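Kitchen arm build: frequently asked questions

Who is building this and where?
Danjuma Akande and Aminu Ugwu do most of the work, in the shared workshop at Pokbridge. Abimbola Ojo wrote the control software and looks after the repository. The arm is called Drarkinau, after the first folder name anyone typed.

What is it meant to do?
Pick up light kitchen things, put them down again and take hold of fixed parts such as rails and handles. It won't cook. We wanted a job with awkward shapes in it, and kitchens have plenty.

Can I build one at home?
Yes, if you can use a drill, crimp a connector and put up with a lot of small screws. The base clamps to any solid worktop. Allow 3 weekends if the printed parts are already done.

What are the fingers made of?
Flat black plates, bolted on so you can swap them. Drawings are in the Akinola folder. Check the bolts after every long session, as they work loose.

Why does it approach a rail so slowly?
A rail fixed to a wall has no give. If the fingers come in 2 mm off, either the bracket takes the load or the wrist does. We drop the speed for the last part of the move and stop on a current spike.

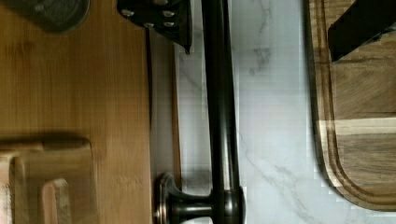 The speed limit is set in the config file under approach, and you can raise it once your calibration is good. Tanko Wike runs his at twice our figure and has bent one finger so far.

Does the wrist camera need calibrating?
Once after fitting, and again if you knock it. The picture comes out sideways on our mount – rotate it in software and leave the bracket alone. Shiny surfaces and strong veining in stone can upset the edge detection, so try a softer lamp before you change any settings.

Which motor driver should I buy?
We use the Vunulell board. Other boards will work but you will have to write your own limits.

My arm shakes when it holds still. What's wrong?
Usually the shoulder gain. Lower it in steps of 5 until the shaking stops. If it doesn't stop, look for play in the base clamp.

Can I visit?
The workshop is open to visitors in the evenings from 7 pm, except in December. Ask for Danjuma.

Related pages
Parts list and drawings
Setting up the Vunulell board
Wrist camera mount, version 3
Build notes by Aminu Anozie
Workshop opening times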